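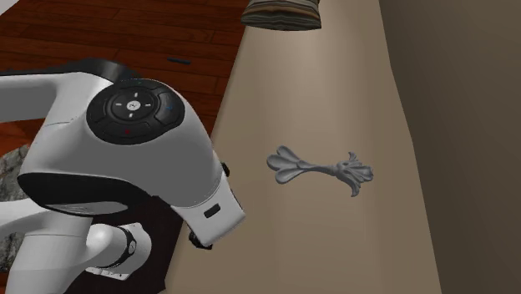
Filed under: Course handouts > Handling & Automation > When things go wrong

Week 5: The dropped finial, and what we learnt from it

Welcome back, everyone, and thank you for all the kind messages while I was off with my chest. This week I'd like to take our time over one fault, the one from the Clorkham restoration workshop, where an arm was picking up carved ornaments and laying them in trays.

The cell had done over 3,000 picks without trouble. Then, one afternoon in July, it took a piece by its thin stem, lifted it nicely, and let go of it on the way across. The carved end hit the bench and two leaves came off. The log showed a good grip the whole way! So the operator, quite reasonably, pressed resume, and the next piece went the same way.

Wenche Eide spent a long morning on it and found two things, which I'd ask you to keep apart in your heads:

1. The grip check only looked at how far the fingers had closed. A stem held at its very edge gives the same reading as one held properly.

2. The model of the ornament had been treated as if it balanced in the middle of the stem. One end is a good deal heavier than the other, so the piece turned in the fingers as soon as the arm sped up.

The repair was modest. The grasp point was moved 19 mm towards the heavier end, the travel speed was cut to 50 per cent, and a second check was added after the lift. Resume now stays locked after a drop until a person has been to look.

Before next time, please run the pick in simulation with the old grasp point, then the new one, and write half a page on what your log does and doesn't tell you. Bring the half page even if it's a mess (mine always were).

Comments (3)

Edvin Öberg: Is the 19 mm measured from the middle of the stem or from the old grasp point?

Torunn Fagerlund: From the old grasp point, Edvin. I'll make that clearer in the notes, thank you.

Teodor Magnusson: Mine drops it at half speed as well, but only without the second check. Will bring the log.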